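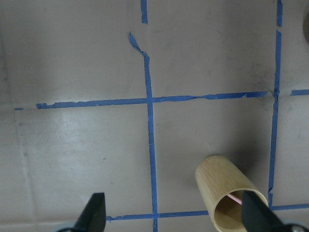 Blue tape on the sorting table at Tufa.

"I laid it out in 2 minutes and it shows," says the founder of Tufa, the button-sorting club above the Rornutis arcade. Members give each batch a box on the grid. Why not paint the lines? "Paint is a commitment. Tape you can argue with -- and they do." She has bought 21 rolls since January. Has she thought about a new table? "The table's fine. It's the straight lines I can't manage."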